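Equipos > Captura de demostraciones > Mesas y puestos

Puesto de captura Nyarko

El Nyarko sirve para que un robot repita lo mismo hasta que un modelo aprenda algo, o hasta que el operador pida el traslado. Incluye el programa Seva de grabación y etiquetado, con sincronía entre la cámara de cabeza y la de muñeca. El brazo y la mano los pone el cliente.

Cada sesión admite hasta 1000 episodios. Los fallidos también se guardan – Marek Machala, que diseñó Seva, les tiene más cariño que a los buenos – y se marcan con una sola tecla. Trae 13 plantillas de tarea, entre ellas rascar, empujar y recoger. La de doblar servilletas sigue en revisión desde junio.

Montaje en 30 minutos según el manual, que escribió Korkor Akolgo con mucha fe en la gente. La cinta amarilla para delimitar la zona de trabajo va aparte; en Rilville se gasta más cinta que café.

Consultas y presupuestos: Lamisi Lamptey, oficina de Zanusgate. 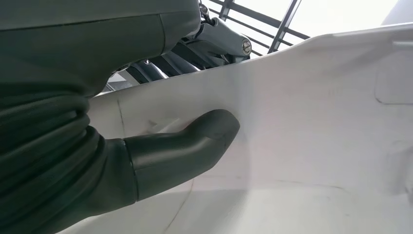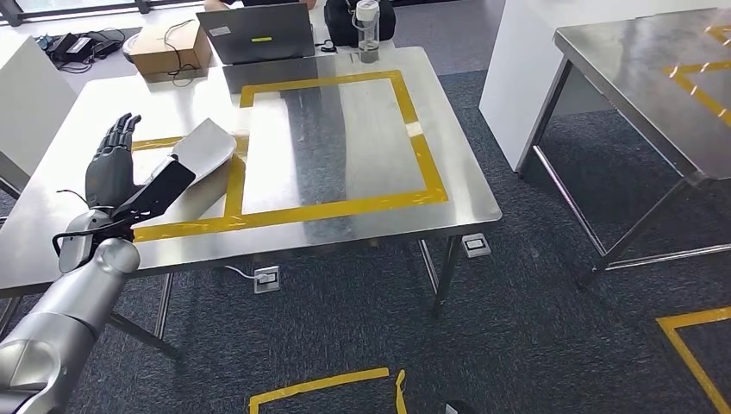
Segunda foto: mano con espátula o rascador sobre la mesa de acero inoxidable.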